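Home | Courses | Handouts | Reading List | Contact

Clurniston Adult Learning
Tea at Home, Handout 4: Storage, Tins and Claims
Posted in December by the course tutor

Start with the claim you will meet in every shop: a good tin keeps tea fresh for years. Ask what is meant by "fresh" and who checked. In my experience the seller has tasted one tin, from one shelf, and liked it.

What we can say with some confidence is short. Tea picks up smells. It fades in light. It goes dull in damp air. A metal tin with a lid that fits deals with the light completely and with the other two only as well as the seam allows. Many lids are just a band of metal pushed over another band. Try yours with a strip of paper shut in the lid. If the paper slides out easily, air gets in easily too.

The Bomance leaflet (copies at the back) advises moving tea to a new tin every 30 days. I can find no reason for this, and each move breaks leaf. Read page 8 and mark every sentence that gives evidence. You will not need much ink.

Labels next. A label tells you what somebody meant to put in the tin. On reused tins it may tell you nothing at all, and a torn one is worse, as people fill in the missing part from memory.
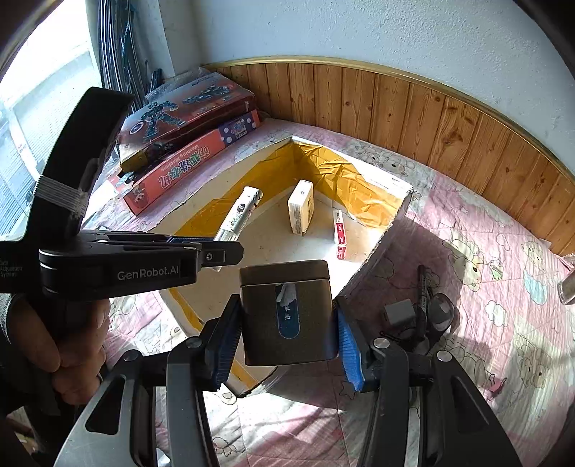

Take dancong, written 单丛. The two characters name a broad family of oolongs from Guangdong, with no promise about year, grade or roast. Anyone who prices a tea on those two characters alone is guessing. Write the purchase month on the base in pencil and keep the paper packet if there is one.

For next time: bring one tin from home, with whatever is in it. Smell it before you read it, and write down what you think it is.

Clurniston Adult Learning, Room 171 | Contact the office | Copyright, all handouts | Back to top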